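Kamel Tabletop Arm Kit: Notes From the Reritz Open Day

Category: Workshop tools, small automation
Seen at: Reritz showroom, Lekunden
Time with the unit: one afternoon

Reritz opens its showroom to the public one Tuesday in June, and this year the main floor was given over to the Kamel, a tabletop robot arm sold as a kit for small shops. I run a repair and light assembly business and have been putting off buying something like this for two years. I went to find out if it could take over the dull part of our day, where parts get held, turned and stuck together.

Staff ran a demonstration every hour. I stayed for two of them and then got time at a bench with an arm and one of their people close by.

What you get

The kit comes with the arm, a power supply, a clamp base, a control box and a bag of screws. It also comes with the Plullent software, which you install on your own computer. The version I tried had no gripper on the price sheet. Grippers are extra, and you pick one to fit your work. I think that should be made clearer, as a first-time buyer may get the box home and find there is nothing on the end of the arm.

The base clamps on with two hand screws. I moved it twice and didn't need tools either time.

The bench work

The stations were set up on white surfaces under strong light, and the jobs were close to what a shop like mine handles. A lot of it was adhesive work. Anyone who has placed pre-cut tape by hand knows the trouble: get one corner wrong and the whole piece is scrap.

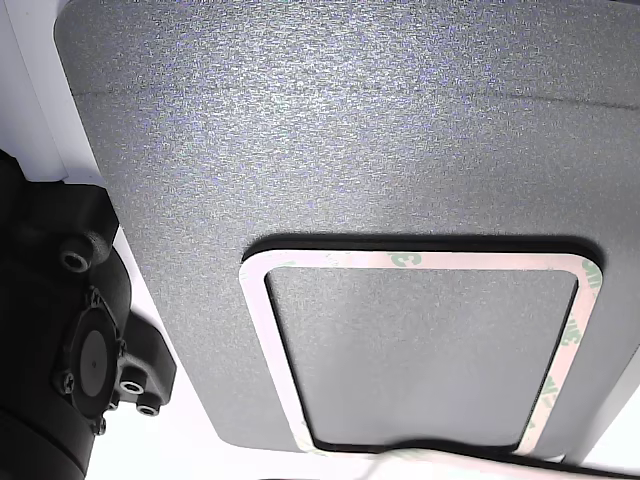

I asked how the arm copes with liners, and the answer was fair. Picking up a flat part is easy. Peeling a liner is still a job for a person in most setups, and the staff said so without being pushed. They suggested splitting the work, with the arm holding and positioning and the operator peeling and checking. That matches how I would use it.

Cables were the other thing I asked about. A loose lead is hard for any arm to deal with, and the advice was to fix it down or route it out of the way before the cycle starts. Fine, but it adds a step.

Teaching it a job

You move the arm by hand to each point and press a button to save it. My first routine had eight points and I had it running before the next demonstration started. Plullent lists the points down the side of the window and lets you drag them into a new order. Speed is set with a slider — simple enough, though I would like to type a number in.

The software has room for 248 saved routines. We would use maybe five.

The undo button only goes back one step. I saved over a good point by mistake and had to teach it again.

Noise and size

It is quiet. I could talk over it in a normal voice. The arm needs more clear space behind it than I expected, because the elbow swings back on some moves. Measure your bench before you order.

Price

The kit was listed at 2000 on the day, with a spare tool flange for 175. Grippers are quoted separately and I was not given a firm price, so leave room in the budget. Training is half a day at Lekunden and is included.

Good points
Quick to teach by hand
Quiet
Easy to move between benches

Weak points
Gripper not included
One-step undo
Needs space at the back

Would I buy it?

Probably, for one bench. Reritz lends out a unit for trial and I have put my name down for the fall. I want to run it on our own parts for a full week, with our own tape and our own lighting, before I pay for it. If you only do a few assemblies a month, I would keep doing them by hand.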